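Welcoming Workplaces: progress report to the Fostinar fund

26 September 2021

Grant period to date and plans for the remaining months

Purpose of this report

This is the second report on the Welcoming Workplaces grant. It covers the work done since the first report in May, what the money has been spent on, and what we expect to finish before the grant ends. The first report dealt with setting up and is not repeated, except where something we said then has changed.

Flirura runs the project. Our partner for the training sessions is Thân, and the online directory is built and hosted by Britus under a fixed-price agreement.

The aim, as set out in the application, is to help small employers put fair and workable policies in place for lesbian, gay, bisexual and trans staff, and to give staff somewhere to go when a policy exists but is not being followed. The grant does not cover customers or members of the public, although we get a fair number of enquiries from them and pass these on.

Employers

The main measure agreed with Fostinar was the number of employers who complete the self-assessment. The target for the whole grant was 160 and we have now reached it. This is earlier than we planned. Much of the rise came after the form was shortened in the summer. The old version asked for copies of every staff policy before the employer could go beyond the second page, and a lot of people stopped there. The new version lets them tick what they have and send the documents later.

Completing the form is only a start. Of the employers who finished it, the larger share had a general equality statement and very little underneath it. The gaps we see most often are:

- parental leave wording that assumes a mother and a father
- no written process for changing a name or title on payroll, email and rotas
- a complaints procedure that sends everything to the line manager, even when the line manager is the subject of the complaint
- next-of-kin forms that have not been looked at for many years

Each employer receives a short written reply setting out which of these apply to them, with model wording they can use. We had planned to send replies within a fortnight. During the busiest weeks it took nearer a month, and several employers chased us. We have moved some staff hours from outreach to replies, and the backlog has been cleared.

Care homes and small hotels were well represented. Building firms and garages were not, and we have not found a good way to reach them. Leaflets left at trade counters brought in almost nothing. A talk at a suppliers' breakfast went better, and two of those present asked for a follow-up visit, so we will try that route again.

Training sessions

Thân has now delivered 6 sessions. All but the first were held in person, in rooms lent to us by employers or by colleges. Borrowed rooms have kept costs down, though it does mean that we take what we are given. One session started late after the room had been double booked, and one venue had a step at the entrance which we had been told was not there. We now ask for a visit beforehand, or at the least a photograph of the entrance and of the room.
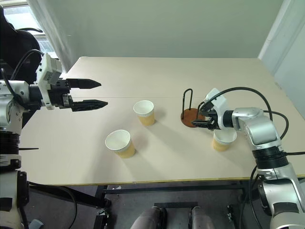 The sessions last half a day. The first part covers the law in plain terms and the second uses short case studies, which people work through in small groups. Feedback on the case studies has been good. Feedback on the legal part has been mixed - some found it too basic, and others said it went too fast. Thân has rewritten the handout so that the legal notes can be read in advance, and the talk itself has been cut by a third. The new version was used at the most recent session and will stay in use unless the next set of comments points the other way.

We had hoped that most people attending would be owners or managers. In practice a good number were shift leaders and office staff sent by their manager. They were keen, but some told us afterwards that they were not in a position to change anything when they got back. From now on each booking will ask for the name of a manager who has agreed to read the action sheet and reply to it.

Support for staff

The advice line has been open on two afternoons a week throughout the period. Calls are short on the whole. The most common subjects are remarks from colleagues, being left off rotas after a complaint, and what to say to a new employer about a previous name. We do not give legal advice. Where it is needed we refer people on, and we have kept to this.

We record the subject of each call and the type of workplace, and nothing that could identify the caller. Fostinar asked in May whether we could provide more detail on outcomes. We have thought about this and do not think it can be done without ringing people back, which many of them would not want. We suggest an optional question at the end of the call instead, asking whether the person knows what they will do next. It could be started straight away if Fostinar is content.

The directory

The online directory lists employers who have completed the self-assessment and made at least one change as a result. Britus delivered the first working version on time. Staff tested it and found two faults. The search by town gave no results when the name was typed in lower case, and an employer who withdrew would still appear in the printed list. Both have been put right at no extra charge.

There has been some discussion over what a listing should mean. A few employers have treated it as a badge and asked for a logo for their window. We have not agreed to this. A listing shows that an employer has taken certain steps by a certain date. It is not a promise about how every member of staff will be treated, and the page now says so near the top. Entries will lapse after a year unless the employer confirms that the policies are still in use.

We also had one complaint about a listed employer. It was looked into, the employer answered our questions, and the entry was taken down at their own request while they dealt with the matter. We have since written a one-page procedure for complaints of this kind, a copy of which is attached to the return.

Spending

Spending is in line with the budget overall, with two differences to report.

Printing was set at £3000 and will come in under that. Most employers prefer to have the guide by email, and the second print run has been cancelled.

Travel is over budget. This is down to the in-person sessions, which were planned when we expected to hold more of them online. We ask for permission to move the unspent part of the printing line to travel. The total grant would not change.

The payment of £3000 to Britus for the directory has been made in full. A small sum is held back in the same line for hosting up to the end of the grant. Staff costs are as forecast.

Risks and problems

The main risk is staff time. The person who writes the replies to employers is on a contract that ends with the grant, and it would not be surprising if they left sooner for something longer. We have written up the method and kept the model wording in one place so that somebody else could take over, but there would be a gap.

The second is that the guide will go out of date. It was checked by a solicitor before it was issued and should be checked again next year. No money has been set aside for this, and we will raise it in the final report.

We had three unpleasant messages through the contact form after a local paper ran a piece on the project. They were logged and the form now has a filter. No further action was needed.

Next steps

Work up to the end of the grant will be as follows:

- hold the remaining training sessions, with the new booking question in place
- contact every employer on the list to ask what has changed since they got their reply
- make a second attempt to reach building firms through suppliers' events
- add a large-print version of the guide to the website
- agree with Thân who will hold the training materials afterwards

Decisions needed from Fostinar

We would be grateful for an answer on two points: the move from printing to travel, and the optional question on the advice line. The travel request is the more pressing, as bookings for the next sessions have to be made soon.

The spending return and the complaints procedure have been sent separately.

Flirura, Welcoming Workplaces project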